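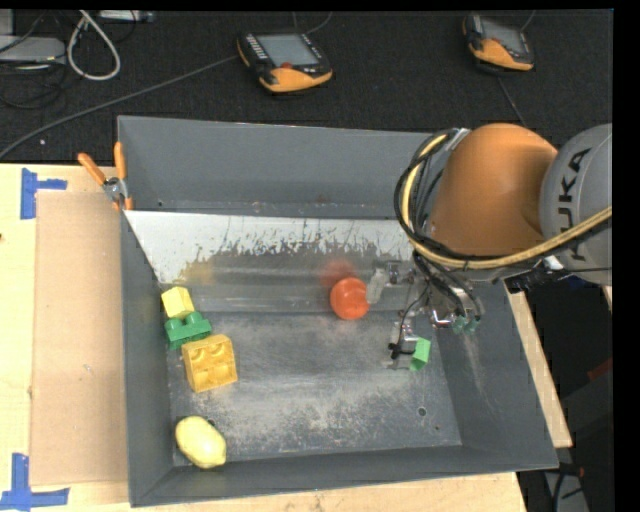 vimondale-cell-budget

Data card and planning notes for the bin cell purchase

Status: in use for the current planning round. Revised in November.

Summary

This repository holds the equipment list, cost sheets and episode index used to plan a second bin manipulation cell at Skotarico. The first cell, called Vimondale, is the reference. Every line in the cost sheet is either a part already fitted to Vimondale or a replacement we intend to buy for the second cell. The episode index is included so that wear and downtime can be checked against actual hours before anything is ordered.

It is meant for whoever prepares a purchase request for a similar cell. It is not a training benchmark and has no leaderboard split.

Contents

parts.csv – one row per part, with quantity, unit price, lead time and supplier class
consumables.csv – tape, finger pads, cable ties, clamps, small props
episodes.csv – index of recorded episodes with start time, duration and stop reason
downtime.csv – one row per stop longer than a minute
plan.yaml – input to the budget script
budget.py – reads the tables above and prints a cost per year

Reference cell

The arm is a KUKA reaching into the bin from the right. Cables and hose run outside the arm in a loop down to the gripper. The workspace is a metal bin with sloping walls and a slanted metal panel along the far side, held at one corner with a spring clamp. The bin sits on a wooden tabletop. Objects are small and cheap: a ball, toy building blocks, a lemon. Handheld controllers are kept on the far side of the table, within reach of the person running the session.

The camera is fixed and does not move between episodes. Its mount is listed in parts.csv under "structure", not under "sensing", so filter on both if you are totaling the vision hardware.

Figures used in the plan

Episodes indexed: 4000
Planned service life of the cell: 7 years
Gripper rebuild kit, unit price: 470
Rebuild kits per year: around 3

All prices are in US dollars before tax. Freight is entered as its own row where the supplier quotes it separately. Where freight is folded into the unit price, the freight column is blank. A blank is not a zero and the script treats the two differently.

How costs are grouped

Capital. Arm, arm controller, table, camera, safety hardware. Spread evenly over the service life. No resale value is assumed.

Tooling. Gripper, fingers, brackets and everything between the arm flange and the object. Spread over one year. Our first budget put the gripper under capital and came out much too low, and the correction had to be taken from the travel line.

Cabling. Its own group on purpose. External cable and hose runs flex with every move and wear at the points where they bend most. The first request for Vimondale had a single row for "cables, misc." and that row was spent before the cell was commissioned. The current table lists each run with its length and connector type. Buy spares of the connectors, not just the cable.

Workspace. Bin, panel, clamps, cardboard, tape. Small amounts, but they are bought often and by different people, so receipts go missing. Enter them in consumables.csv at the time of purchase.

Labor. Session hours and repair hours are separate columns. Repair hours come from downtime.csv.

Software. Nepia is the recording tool and Skera is the scheduler. Both are internal and carry no license cost in the plan. Support time for them is counted as labor.

Using the script

Edit plan.yaml, then run:

python budget.py --plan plan.yaml --out budget.txt

Required keys are service_life_years, sessions_per_week, kits_per_year and currency. Optional keys are freight_default and spare_ratio. If spare_ratio is missing, the script orders no spares and prints a warning.

Output is a text table with one line per group and a total. Add --detail to get one line per part. The detail output is long and is best opened in a spreadsheet.

Columns in episodes.csv

episode_id – integer, not reused
start – local time of day, 24-hour
duration_s – seconds from first motion to stop
object_set – short code, see objects.txt
stop_reason – done, operator, fault, timeout
tooling_rev – revision of the gripper fitted at the time

The tooling_rev column is the one that matters for planning. Grouping by it gives the running time for each gripper revision, and that is the basis for the rebuild kit estimate. Early episodes have this field empty – the revision was written on paper and has not been fully entered.

Buying notes

Order the arm first. It has the longest lead time and everything else can be mounted on a temporary table while waiting.

Ask for the controller software options in the same quote as the arm. Adding them later needs a separate purchase order and a second service visit.

Do not buy a coated bin. Moving parts and fingers mark the floor, and a coating is money spent on a surface that gets scratched. Bare metal reflects, so allow time for lighting and camera exposure tests during setup.

Buy props from an ordinary shop in larger quantities than seems needed. Matching the exact color of a discontinued block later takes more staff time than the block is worth.

Leave table space for controllers and cables. The first table was sized to the bin alone and had to be replaced with a deeper one. The second cell's drawing has this fixed.

Known gaps

Power use is not measured. The plan uses a flat monthly amount taken from the building rate.

Floor space is not charged. If your site charges for it, add a row under capital with a yearly cost and set spread to "none".

Stops shorter than a minute are missing from downtime.csv, so repair hours are on the low side.

Spare prices for two connector types are old quotes. They are flagged "stale" in parts.csv and should be requested again before an order goes out.

Changes

Cabling split out of tooling.
Freight column added.
Gripper moved from capital to tooling.
kits_per_year is now read from plan.yaml. It was a constant in the script before.

License

Tables and text may be reused inside Skotarico projects. For outside use, remove the supplier class and unit price columns first.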